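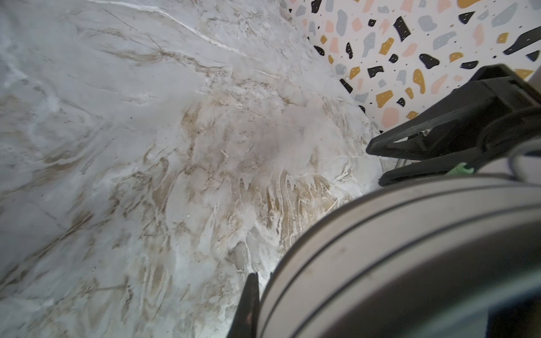 *Polished floor, grey and off-white with tan and brown veining.*

# Pre-show safety walk — Athumani Hall

**Event:** Songs for the Silenced, benefit night for jailed musicians
**Headline act:** Flaltonow
**Walk done:** 30 July 2024
**Done by:** Subira Rweyemamu, front of house
**Sound and lights:** Plirkix
**Presenter:** Trirnis Arts

Hello everyone, and thank you for letting me trail through the building with my clipboard while you were all trying to eat lunch. I've used the same form we had for the February show, with a couple of lines added for the letter-writing tables and the petition desk. Ticks are fine as they stand. Anything marked *fix* needs doing before doors, and anything marked *watch* just needs somebody keeping half an eye on it through the night.

## 1. Arrivals and foyer

- [x] Front doors open fully and latch back
- [x] Mats down inside both front doors
- [x] Ramp handrail firm
- [ ] Queue barriers in place — *fix*
- [ ] Petition desk clear of the exit path — *fix*

**Comments:** The barriers are still stacked in the side lane, and I'd love them out before the sound check so I'm not wrestling them in my good shoes. The petition desk was set up lovely and close to the doors, where everyone will see it, and I do understand the thinking! But a person stopping to sign a letter to the justice ministry stops for a good long while, and they bring their friends. Could we shift it along to the cloakroom wall, please, with the pens on the far side so the line curls away from the doors. I've put tape on the floor where I think the legs should go. If the display boards with the musicians' portraits have to come along too, they need their proper feet on. One was leaning against a chair when I went past.

## 2. Auditorium

- [x] Aisles clear and full width
- [x] Aisle lights working, both sides
- [x] Balcony rail secure
- [x] Wheelchair spaces marked, companion seats beside them
- [ ] Row G seat bolts — *fix*
- [ ] Standing area — *watch*

**Comments:** Licensed capacity for this layout is 600, and that includes the 278 seats upstairs. I mention it because the Trirnis ticket list I was sent this morning has 684 names on it. I rang, and was told it includes a good many people who have bought a "solidarity ticket" and don't plan to come, bless them, but I can't run a door on what people plan. We need a list that separates the two, and I'd like it printed, as the scanner sulked all through the last show. Whoever is on the door should stop at the number and call me on the radio. I'll come and have the awkward conversation myself.

Two seats in row G rock when you sit back in them. They were reported in February and I remember writing it down then as well. If they can't be bolted by tonight, tape them off and move those four patrons (the couple either side will want to stay together, I should think) to the house seats in row C.

## 3. Stage and backstage

- [x] Stage edge marked with white tape
- [x] Treads to stage left steady, handrail fitted
- [x] Fire extinguishers in date
- [x] Power distribution tested and tagged
- [ ] Cable run behind the drum riser — *fix*
- [ ] Banner rigging — *fix*
- [ ] Haze level — *watch*

**Comments:** Plirkix have done a very tidy job, as they always do, and the only thing I could find to grumble about was the loop of cable behind the riser, right where the choir comes on for the last number. It wants a ramp over it. They said they had one in the van.

Now, the banner. It's beautiful, and I had a little cry when they unrolled it, seeing all those names painted out by hand. It is also a lot heavier than the drawing suggested, and at the moment it's hanging from cord. Nothing goes above people's heads on cord. It needs rated fixings and a secondary safety at each end, and the Plirkix rigger has to sign for it on the sheet by the prompt desk. If that can't be managed, please fly it at the back wall behind the band, where no one will be standing underneath, or drape it over the front of the balcony and tie it properly.

Flaltonow have asked for haze during the reading of the prison letters. The detectors in the main hall are the heat type, so they shouldn't mind, but the corridor ones will, and the doors between must stay shut for the whole of that section. I'll put a person on them.

## 4. Speakers and performers

- [x] Green room exit unlocked from inside
- [x] Drinking water and glasses
- [x] Running order posted
- [ ] Security briefing — *fix*
- [ ] Photo rules agreed — *fix*

**Comments:** Two of tonight's speakers have family still overseas and would prefer not to be photographed, so I'd ask that this goes up on the foyer sign and gets said from the stage before they come on. Please don't rely on the programme, as half the audience will be sitting on theirs. Security need to hear it directly too. I've set aside 15 minutes with them before doors, and there'll be tea and the last of the lemon slice.

We've had one crabby email about the event, nothing threatening. I've printed it for the security folder. Same approach as usual — be polite, don't argue the politics on the steps, and call me.

## 5. Emergency and first aid

- [x] Evacuation announcement tested from stage mic
- [x] First aid room open, bed made up
- [x] Defibrillator showing green light
- [x] Assembly point sign visible from the road
- [ ] Radios charged — *watch*

**Comments:** Radio four doesn't hold its charge past interval. Whoever draws the short straw, swap it at the break.

## Still to do before doors

| Item | Who |
|---|---|
| Queue barriers out | Front of house |
| Petition desk and boards moved | Trirnis |
| Corrected ticket list, printed | Trirnis |
| Row G bolted or taped | Hall |
| Cable ramp | Plirkix |
| Banner fixings signed off | Plirkix |
| Photo announcement and sign | Stage manager |
| Security briefing | Subira |

I'll walk round again once the sound check is finished and initial each line as it's done. If you fix something early, come and find me, I'll be in the box office with the door open.

S. Rweyemamu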